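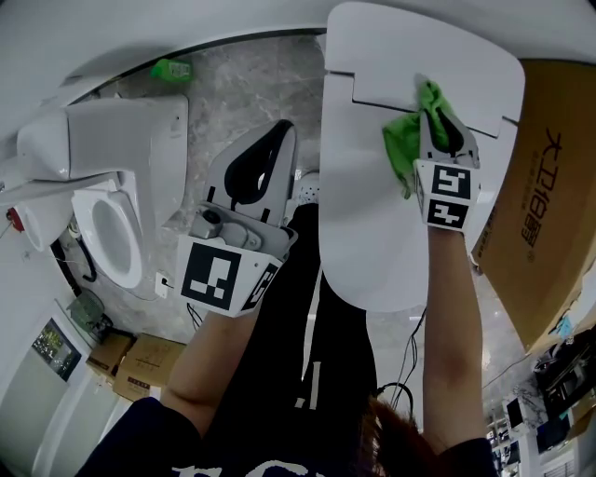 Attachment 1: wiping the lid, right gripper with the green cloth, left gripper free.

Ticket: Left gripper loses tracking in bathroom wiping task
Project: Kurek, hand-held collection
Opened by Nighat Sethi, May
Status: solved, one follow-up open

Problem

I am collecting the toilet cleaning episodes with the two hand-held grippers. The right hand takes the cloth and wipes the lid, the left hand waits or supports. When I upload to Ivura, many episodes are rejected with the message "left pose lost". The right side is almost always good. In the last batch of 300 episodes the rejected ones are all of the lid step. The bowl step and the floor step pass without problem.

What I tried already:
- restarted the recorder and made the gripper calibration again, 2 times
- cleaned the markers on both grippers with a dry cloth
- changed the left gripper for the spare one, same result

Please tell me if I should stop the collection or continue with the other steps.

Reply from Lech Ziółkowski, 10:40

Thank you for the clear report. Please continue with bowl and floor, and leave the lid for now. Can you send me the log of one rejected episode and one accepted episode from the same session? I want to compare the marker visibility for each hand. Please send also one still from the head camera during the lid step.

Reply from Nighat Sethi, 11:25

Both logs are uploaded and the still is attached. In the rejected episode the left pose disappears each time I lift the lid and look at the cloth. It comes back when I lower my head. The longest gap is 400 frames.

Reply from Lech Ziółkowski, 13:05

I think I understand it now. In your still the left markers are in view, so the gripper itself is fine. But the log shows that a moment later your head follows the right hand up, and the left gripper goes out of the camera view completely. Ivura accepts a gap of up to 2 seconds and after this it rejects the full episode. For the bowl you look down all the time, so it does not happen.

Please try this:
1. Keep the left gripper higher, near the height of your waist, with the large marker turned to your face.
2. Hold the lid tilted toward you when you wipe, so you do not need to raise your head.
3. Wipe slower at the upper edge. Fast wiping gives blurred markers on the right side too.

Do not change the calibration again, it was correct from the beginning.

Reply from Nighat Sethi, 15:50

I repeated the lid step with the left hand higher — all the new episodes passed. It is a little tiring for the shoulder, so I make a pause between the sets. Should I delete the old rejected episodes?

Reply from Lech Ziółkowski, 16:10

Please do not delete them. Felicja Wasilewska can cut the good parts and use them for the grasping examples. I add the position of the waiting hand to the operator instructions. Follow-up for Felicja: check if the gap limit can be longer when the waiting hand holds nothing.

Recent tickets
Drivach recorder stops when the storage is full
Cloth slips from the jaws during wringing
Upload to Ivura very slow in the evening
Two episodes saved under one task name

Wultinon Collection Support — write to the support desk from your operator account
Back to top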